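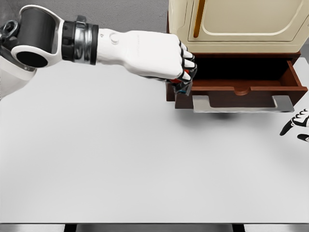 Observação do mês: um par de estrelas para binóculos

Maio é um bom mês para quem observa do hemisfério sul e quer começar a sessão cedo. A Cruzeiro do Sul já está alta no início da noite, e a região à sua volta tem material suficiente para várias horas de trabalho com instrumentos modestos. Neste número tratamos de Acrux, a estrela mais brilhante da constelação, e de como separá-la.

A olho nu, Acrux parece uma estrela única, branco-azulada. É na verdade um sistema múltiplo. As duas componentes principais estão separadas por cerca de 4 segundos de arco, o que fica fora do alcance de binóculos comuns mas é acessível a um telescópio pequeno. Uma terceira estrela, mais fraca, aparece a cerca de 90 segundos de arco das outras duas, e essa pode ser vista com binóculos bem apoiados num tripé.

Charoen Luangrath fez a observação a partir do sítio da Rocha, com o refrator de 8 centímetros do clube. O céu estava limpo, com alguma turbulência perto do horizonte. Com pouca ampliação a estrela principal aparecia alongada. Com mais ampliação as duas componentes ficaram separadas, com uma faixa escura estreita entre elas. Às 21 horas a imagem estava mais estável do que no começo da sessão, e foi nesse intervalo que ele fez o desenho que será afixado na sede.

Quem quiser repetir a observação deve deixar o tubo ao ar livre antes de começar. Convém também verificar a colimação, no caso dos refletores, porque um erro pequeno basta para juntar as duas estrelas numa mancha só. As noites de vento forte em altitude não servem para este alvo, mesmo que o céu pareça transparente.

Para aproveitar a mesma região, fica perto a Caixa de Joias (NGC 4755), um aglomerado aberto junto a Mimosa. Em binóculos é uma mancha pequena e brilhante. No telescópio resolve-se em dezenas de estrelas, com uma avermelhada que se destaca entre as azuis. O Saco de Carvão, nebulosa escura ao lado do Cruzeiro, só se nota bem em locais afastados da iluminação urbana.

Os registos devem indicar o instrumento, a ampliação, a hora e uma nota de 1 a 5 para a estabilidade da imagem. Os desenhos podem ser entregues em papel ou digitalizados. O arquivo do clube tem neste momento 557 registos de estrelas duplas, a maior parte do hemisfério sul, e as observações de Acrux serão juntas à pasta respetiva.

A próxima saída de campo será em Rirnitico. Quem precisar de transporte deve avisar a secretaria com antecedência. Levar lanterna vermelha, agasalho e água.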